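Galleries > Workbench > Can a machine do the chores yet?

Can a machine do the chores yet? The cardboard box chapter

I have been keeping this gallery going for a good while now, and the question at the top of it hasn't changed since I started: which of the small, dull jobs around a house or a shop could I hand over to a machine tomorrow morning and feel all right about it? My own list began with towels, moved on to cutlery, and lately has settled on boxes, partly because I spent so many years behind a counter putting the things together by hand. At the old Druveler shop we went through 3168 of them in one holiday season (I know the number because I was the one who had to order them, and I ordered 3200 and thought myself very clever). You pick up a flat piece of card, you wake up the creases, you tuck the flaps, and you're on to the next. After a week of it your thumbs do the thinking and you can carry on a whole conversation about somebody's wedding.

That's exactly the sort of job people assume must be easy to automate, and in a big plant it is. There are machines that put up cartons faster than you can look at them, but they want one size of box, all day long, and a good stretch of floor to stand on. What a small shop needs is something that can stand at an ordinary table and cope with the little gift box now and the bigger one after lunch, and with the one that got squashed in the stockroom. That's the kind of help I'm curious about, two arms and a tabletop, and it's what this chapter is about.
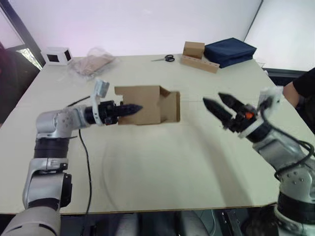

A small cardboard box on its side, flaps open, with one gripper reaching into it and the second waiting across from it with its fingers apart. I've always thought the inside of a box is the awkward part, where a hand can feel its way around and a pair of stiff fingers has to be told.

Valbona Ionescu wrote in to say that she'd take a slow machine over a fast one any day, so long as it never crushed a corner. In her shop a dented box goes straight in the recycling, and she would happily let an arm spend 60 seconds on each if it meant she could be out front talking to people.

I've gone back and forth on this, Valbona. Sixty seconds sounds dreadful when you write it down next to what a practiced pair of hands can do, but a machine that plods along through the lunch hour would still leave you a nice little stack by two o'clock. My worry is less the speed and more the babysitting. If somebody has to stand beside it, straightening the card and handing over the next piece, then you've still got a person folding boxes, only with extra steps! I'd want to be able to walk away, at least as far as the kettle.

Cardboard is a funny material, too, and I don't think it gets enough credit for being difficult. It springs back. It has a grain, and it folds sweetly one way and sulks the other. Last May I bought a bundle of 100 from a supplier called Trotetti, and the ones from the bottom of the bundle had picked up a bend that made every one of them want to stand up on its own in the wrong direction. I grumbled and pressed them flat with my forearm, which took no thought at all, and then I stood there wondering how you'd ever explain the forearm part to a machine.

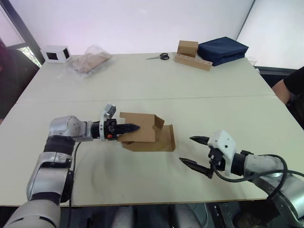
The card partly folded, with one flap standing up and the base curling at its right edge, and the black fingers of the left gripper pushed in among the folds. The right gripper is open and empty, just above the table. Anybody who has folded gift boxes will know that curl.

Couldn't we just buy boxes that don't need folding, asks Barış Karabulut, and save the clever arms for something people truly hate, like scrubbing the oven or changing a duvet cover?

Well, you could, Barış, and I did price it up once. Ready-made boxes cost more and they take up a whole wall, where the flat ones slide in behind a door. As for the duvet cover, I'm with you completely, and I'd put it at the very top of the list if I thought there was any hope. Big floppy cloth seems to me a good deal harder than card, though, because card at least has creases that tell you where it wants to go.

So my answer for boxes, for the time being, is "not in my back room yet, but I'd like to be asked again." The next chapter will be jar lids, and if you have a chore you'd like me to look into after that, do send it along with a note on how long it takes you by hand. I have 32 suggestions in the folder already and a surprising number of them are about socks.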